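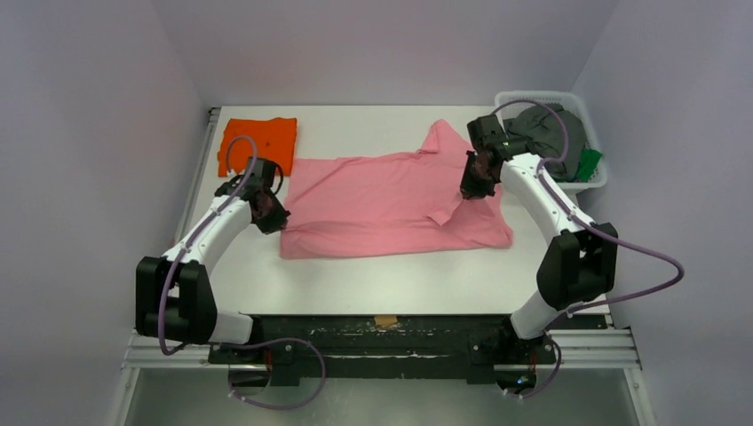 Topic: Laundry folding by two-arm stations — ready for service?

Section: Household and Shop-Floor Automation
Status: Open. Members are asked to keep replies on the subject of the opening post.

Posted by: CBaudry_Facilities
April 5, 2022

Members are invited to comment on whether folding may now be assigned to a machine in a working laundry. My department handles towels, aprons and staff clothing for a residential training center. Washing and drying are well served by existing equipment. Folding is still done entirely by hand.

The station shown at the head of this thread has two arms over a white table, with a pink garment spread between them and only partly flattened. A folded orange cloth lies in the far left corner, and more fabric is waiting in a basket at the far right. My question concerns the garment. I would like to hear from members who have operated such equipment with mixed clothing, as opposed to a single size of towel.

Capucine Baudry

Reply 1, posted by: linen_supervisor_east

Our site evaluated a Wavix folding cell in December. The trial load was 286 pieces, of which 200 were flat towels. The towels were acceptable. The clothing was not, and we returned to hand folding for everything with sleeves.

The difficulty was in the first step. A crumpled piece must be opened before it can be folded, and an attendant was called to the table repeatedly to do this. We did not proceed to purchase.

Reply 2, posted by: R_Halvorsen_Controls

I must disagree with the conclusion drawn in Reply 1. A trial in one month with one vendor does not settle the question for two-arm equipment in general. Consider the garment in the opening post. A long crease runs across it, a pointed section is folded up toward the back wall, and a small flap is raised near the right gripper. An arm on each side can, in principle, hold one end and draw the other out. A single arm has to drag the cloth against the table.

I would also note that the basket holds dark grey-green fabric packed in overlapping folds, with a bright green piece showing at the rim. Separating one item from another is a distinct task and should be scored separately in any evaluation.

Reply 3, posted by: linen_supervisor_east

I accept the point on scoring. I do not accept "in principle." Our staff are measured on finished stacks. Please state a rate.

Reply 4, posted by: R_Halvorsen_Controls

On our Ciltix unit, 40 shirts per shift, with one attendant shared between 2 stations. I concede that a trained person exceeds this easily. The unit does, however, run through the night, when we have no folding staff on duty.

Reply 5, posted by: Baird_Textile_Services

Our position is between the two. We would approve a machine for flat goods today and would decline one for clothing. Large, soft garments with long sections are the hardest category we handle — harder than fitted sheets, in the opinion of our floor staff. A person runs a hand along the crease and the matter is finished. The machine must first determine which edge it is looking at.

Reply 6, posted by: plurketti_user_forum

Fitted sheets are harder. We have two Plurketti tables and neither has been cleared for them.

Reply 7, posted by: CBaudry_Facilities

Thank you for the replies. I will request separate figures for separating, spreading and folding from each vendor, and will ask that attendant time be listed with them. R_Halvorsen_Controls, please indicate whether your 40 shirts were placed on the table by hand or taken from a basket by the machine.

Reply 8, posted by: R_Halvorsen_Controls

Placed by hand. Basket pickup is scheduled for our next review and I will post the results in this section.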